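Running a can-gripping demo at an open day: how do you stop the arm dropping or crushing them?

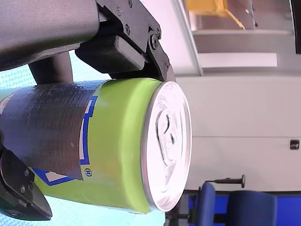
Asked in Demos and Public Events

Our workshop in Gedalley is having an open day in August and I've been put in charge of the arm demo. The plan is simple. The arm picks up a full, unopened soda can, turns it on its side, holds it there for a few seconds so people can look, then sets it back down on the mat. Visitors press a button to start it. We expect 200 people through the room and I would like the thing to run from 10 in the morning until 4 without me hovering over it.

We use a two-finger gripper with black pads. I put a band of black duct tape around the can to give the fingers something to hold. My questions:

Is tape on the can a good idea, or should I be putting something on the pads instead?

How much force is safe on a full can? I'm at the low end now and don't want to dent one in front of a crowd.

Is it OK to have people standing at the same table while it runs?

Posted by Stekunus

Tape on the can is fine and I'd keep it. We ran almost the same demo at our open house and logged 187 picks with 2 drops. Both drops were late in the day, on a can that had been handled so much the tape edge had started to lift. Make up a dozen cans the night before and swap them out every half hour. Put the tape in the same place every time, measured up from the bottom of the can, or your grip point will wander.

A full sealed can is a lot stiffer than people think. The pressure inside holds the wall out. An empty one will fold at a force that a full one doesn't notice, so don't tune with empties. Start low, go up in small steps until it no longer slips when you tilt it, then add a little more and stop. If you see the wall move at the pads, you've gone too far. Do the tuning over a tray.

Don't take the cans straight from a fridge. They sweat, the pads get wet and you will lose your grip no matter what the force setting is. Room temperature only.

As for people at the table, no. Put a rope or a row of tables between them and the arm and run the button out on a long cable. You also need someone within reach of the emergency stop the whole time it's powered, so "without me hovering" isn't going to happen. Split it into one-hour shifts. Check what your building or insurance requires too. Ours wanted a written risk assessment two weeks ahead.

Posted by Leemans

just use an empty can and fill it with sand, problem solved. nobody in the crowd will know

Posted by gripfan200

Sand works but it's heavier than soda, so check the payload of your gripper before you try it. It also makes a bigger mess if it opens.

One thing to add to what Leemans wrote. Slow the arm down on the turn. We had ours at full speed at first and the can was rotating in the fingers when the wrist stopped. At a third of the speed it stayed put with no change to the force. Visitors liked the slower version better as well, and kids had time to see what each joint was doing.

Also print a short sign saying what the arm is doing and tape it up next to the button. You'll get the same question all day otherwise.

Posted by Drallurance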